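Plalton Street Tenants Assoc. - monthly meeting minutes, September

Started 7:05 pm, Monday, ground floor lounge. 28 present, quorum OK. Last month's minutes approved, one fix (laundry hours, not laundry fees).

Heat. Boiler inspection done, passed. Building mgmt says radiators on by the end of the month. Several people on floor 6 want it sooner. Mgmt to be asked in writing again. Anyone with a knocking radiator - put unit number on the sheet by the mailboxes.

Elevator. Out twice since last meeting. Kukance sent a quote for new door parts, mgmt sitting on it. Long discussion. Agreed to send a letter signed by as many units as posible. Draft to go around by email, comments back before the weekend.

Money. Balance 500 and change after the summer cookout. Cookout went over on ice and charcoal, see receipts. Motion to keep dues the same, passed, one against.

Recycling. Okafor Hauling changed the pickup to Thursday mornings. Bins out the night before, not earlier. Cardboard must be flat. Complaint about pizza boxes in the paper bin again. New sign needed, bigger letters.

Bikes. 93 tags handed out, still bikes with no tag on the rack. Untagged ones get a note first, then moved to the cage. Question on whether scooters count. Tabled.

Noise. Gunano Cafe deliveries before 6 am. Cafe was friendly about it last time, then it started up agian. Will stop by and ask once more before going to the city.

Workroom. Request for longer evening hours. Voted yes, open till 10 on weeknights, trial thru the end of the year. Last one out does lights and windows. Concrete ceiling stays unpainted for now - paint quote too high. Desks to be cleared on Fridays. 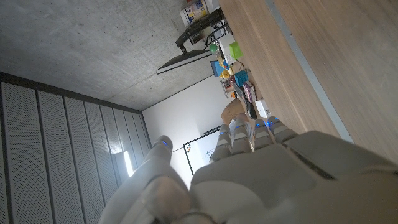 Workroom, ceiling and desk area, with white robotic hand

New business. Hallway lights on 4 flicker. Holiday party date, bring ideas. Someone has the folding table from storage, please return it.

Next meeting same time, same room. Snack sign-up is on the door. Ended 8:40.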